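Okcombe Council Backs New Rules for Sauce and Sugar Packets

8/4/20

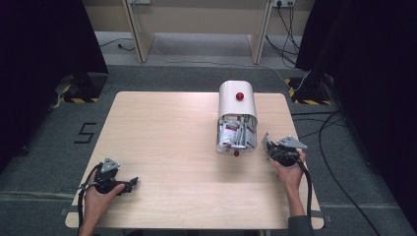

A white dispenser packed with silver and white sachets.

Cafes, diners and takeout counters in Okcombe will have to stop leaving open bowls of sauce, sugar and creamer packets on tables under rules approved by the town council on Tuesday night. The change takes effect in two weeks and will stay in place until the council votes to lift it.

Under the new rules, single-serve packets must be handed out by staff or kept behind the counter. Closed dispensers that give out one packet at a time are allowed at the pickup counter if they are wiped down every hour. Shared squeeze bottles and glass sugar pourers are not allowed at all.

The vote was 5 to 2. It followed a month of talks between the town's health office and local food businesses, which began reopening their dining rooms in June at reduced capacity.

Ruth Blackburn, the town's health officer, told the council that inspectors visited 94 food businesses during July. At 33 of them, packets or condiments were still sitting out where customers could reach into them.

"Most owners fixed it while we were standing there," Blackburn said. "They had been told three different things by three different people. We want one rule that fits on one sheet of paper."

The sheet will be mailed to every licensed food business this week. It will also be posted on the town website in English and Spanish.

Businesses that break the rules will get a written warning the first time. A second violation carries a $50 fine and a third carries a fine of $150. Blackburn said her office does not plan to write any fines during the first month.

Roland Whiteley, who owns the Entwistle Diner on Geren Street, spoke against the measure. His family has run the diner since 1954, and he said he has never had a complaint about the sugar on the tables. Whiteley said he has four people working a shift where he used to have seven, and that sending a server back to the table for two more ketchups takes time he doesn't have.

"People want a couple of packets for their eggs and then they want a couple more for the potatoes," he said. "Now that's two trips. Multiply that by a whole breakfast."

Whiteley also asked who would pay for dispensers. The models he had priced cost between $18 and $40 each, and he said he would need three of them to cover the counter and the takeout window. He asked the council to let businesses use small paper cups filled by the kitchen and set out with each order. Council members agreed, and that option was added to the rules before the vote.

The council also set aside $1,234 left over from a canceled street fair to help with the cost. Any food business with fewer than ten employees can apply for up to $60 toward dispensers, trays or paper cups. Receipts dated after July 1 will be accepted. The money will be given out in the order applications arrive until it is gone.

The two members who voted no said they supported the idea but wanted it to come with an end date. A motion to have the rules expire on December 31 failed, 4 to 3.

Grocery stores and gas stations that sell coffee are covered by the same rules. The Jumden market on the south side of town took its creamer bowls away in the spring and now keeps packets at the register. Food trucks are covered too, but they have until the end of the month to comply. School cafeterias are not included and will follow their own plan, which the school board is due to discuss at its next meeting.

Several people who wrote to the council ahead of the meeting raised the question of waste. One letter noted that packets handed out by the fistful in takeout bags mostly end up in the trash. The rules now say that takeout customers should be asked whether they want packets before any are put in the bag. Blackburn said inspectors will not be checking for that part.

Applications for the equipment money open Monday at the town clerk's office. Forms can be picked up at the side entrance between 9 a.m. and 3 p.m. or requested by phone.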